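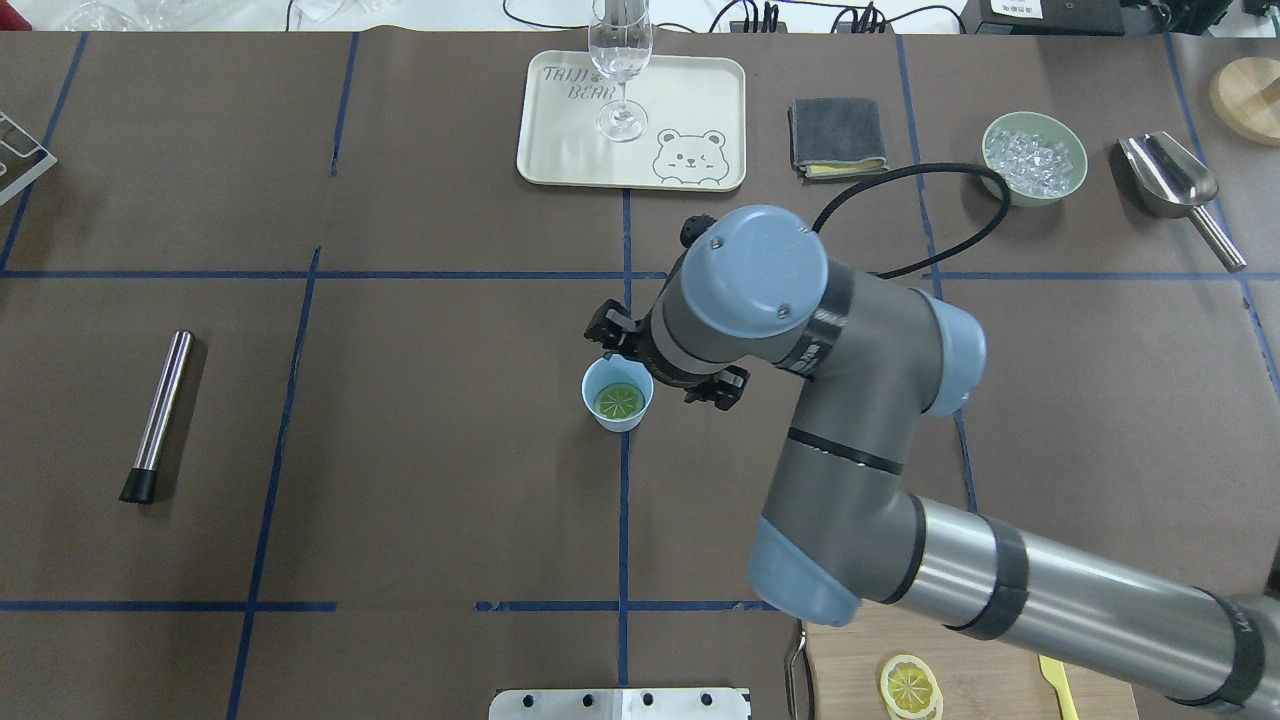
Two-finger gripper over the small cup, lime slice already in it.

27th August

I ran the Gretine and the Eder two-finger grippers on the same arm, same controller, same cup position. Each got 30 pick attempts with the paper cup and 30 with the muddler. Wilma Menzies reset the objects to the tape grid between attempts and I logged.

On the cup, the Gretine failed 2 times and the Eder 7. Most of the Eder failures were crushed rims. Its lowest force setting is still too high for paper, and the Vitau controller ignores anything below that value. On the muddler the two were even.

The wrist camera was the weaker part of the setup.

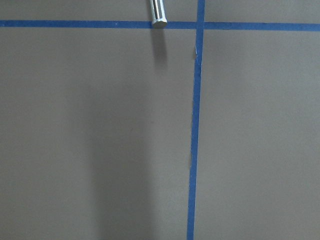
Its exposure drifts when the arm shades the table, and the tape crossings I use as reference points shift by a pixel or two in the detector. I fixed exposure by hand and the drift mostly went away. Gintarė Raudsepp suggested averaging the crossings over several poses, as she did on the Stollside bench in April. I haven't tried it yet.

Next is a longer run of roughly 1000 cycles with the Gretine, on the original finger pads. The logs need a cleaner format before I start.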